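Home | About | Programs | Publications | Events | Contact

Speaker Notes: Local Adaptation Planning After the Storm Season

2 Jul 2021
By the Curkska Office of Climate Planning

Print this page | E-mail this page

Open with thanks to the Edside council for hosting. State the purpose of the session: to explain how the county proposes to pay for flood and heat protection over the next 30 years.

First point. The January storm closed the Cina road for three days and left 400 homes without power. The county's drainage standards were written for smaller storms. Staff recommend that the standards be revised before any new permits are issued in the lower valley.

Second point. Residents of Kotian have asked why buyouts are offered on one side of the river only. Explain that the state sets the flood map, and that the county has requested a new survey. Do not give a completion date.
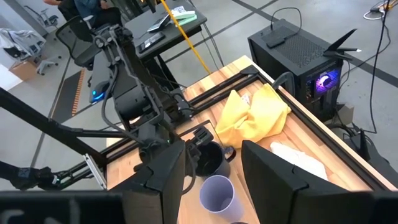
Mug, cup and cloths on a wooden tabletop.

Third point. Funding. The proposed stormwater fee would apply to 700 commercial parcels in its first phase. Households are exempt until the legislature acts on the companion bill. Members may ask whether the fee is a tax. Refer them to the counsel's memo, page 3.

Pause for questions before moving to the heat plan. Cooling center hours are in the handout.

Close by reading the comment deadline aloud and directing written remarks to the Edside office.

Back to top | Next: Heat Plan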